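Gredari or Verkeo gripper for a kitchen table setup?

Posted by Tegwen Pritchard

Hi all, I'm trying to pick a gripper for a small arm and I'm going around in circles. I've had the Gredari two-finger on loan for a bit and I like it (quiet, easy to mount, the cable doesn't snag) but a mate swears by the Verkeo with the softer pads. I've got 40 mm of clearance behind the wrist camera and not a lot of money left after the arm. The jobs are all pretend-meal stuff: plates, a bowl, fruit, a sauce bottle.

The wrist view I'm working from is below. What bugs me is how much of the bottom of the picture the fingers eat up, and the ketchup bottle lying across the plate is the thing I most want to lift. 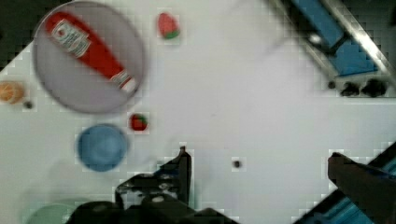 Replies

Alvar Halvorsen

I've run both on the same arm, so I'll have a go! For a bottle lying on its side I'd stay with the Gredari. Line the fingers up across the body, well away from the cap, and close slowly. Yours is on a diagonal, so you'll need to turn the wrist first, and that's where people get caught out: they check the reach but forget the cable at full twist. Strawberries are a different story. The Verkeo pads are kinder to small things and I could run it at 45 per cent force all afternoon without fiddling.

As for the view, try tilting the camera up a touch before you spend anything. You do want to keep the fingertips in there, though. I moved mine right out of shot once to get a nicer view of the table and my grasps went to pot, so back it went. Also have a look at your compression setting, your edges look a bit blocky to me and that made my bowl rims wander.

If you can only buy one, Gredari, and stick some thin rubber on the fingers.

hau_fan

Hầu makes one too, never tried it. Looked nice.

bornell_bench

Agree with most of Alvar's reply but not the rubber. Mine peeled at the corners after 200 picks and then it was grabbing the plate as well as the fruit. I ended up buying the moulded tips from Bornell, which push on over the metal and have stayed put so far. Measure your finger width before ordering, they come in two sizes and the shop won't swap them once the bag's open. Ask me how I know, grrr.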